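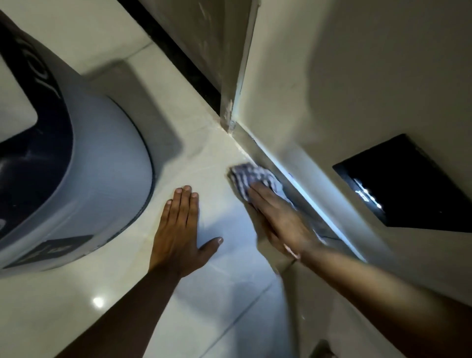 From: Pongsak Chantharasri
To: club coaches list
Subject: Re: Summer league fee and the travel rule
Date: April 23, 2023

Noboru Kamata wrote:
> The fee for the July league is now 475 dollars per player. Cuervo
> and Daditz already said yes to this. Also every team must travel
> to 2 away weekends, or they lose their place. Please tell me if
> Pustau will enter the under 16 team.

Dear Noboru, dear all,

Thank you for the clear message. I talked with our parents and I must say the fee is a problem for Pustau. We have 18 players on the list for under 16, and many of them come from families with two or three children in basketball. Last summer some good players stayed home, and I would not like to see it again.

My question is if a team can pay only for the home games and one away weekend. The gym in Pellon is near for us, so we could go by bus and come back the same evening - no hotel. The second weekend is the expensive one.

I also want to ask about the referees. Is their payment inside the fee, or does the home club pay it, as before? In your table I could not find this.

If the travel rule must stay as it is, please let me know before our next parents' meeting. I would like to enter the team, but I cannot promise for the families.

Best regards,
Pongsak
Pustau youth basketball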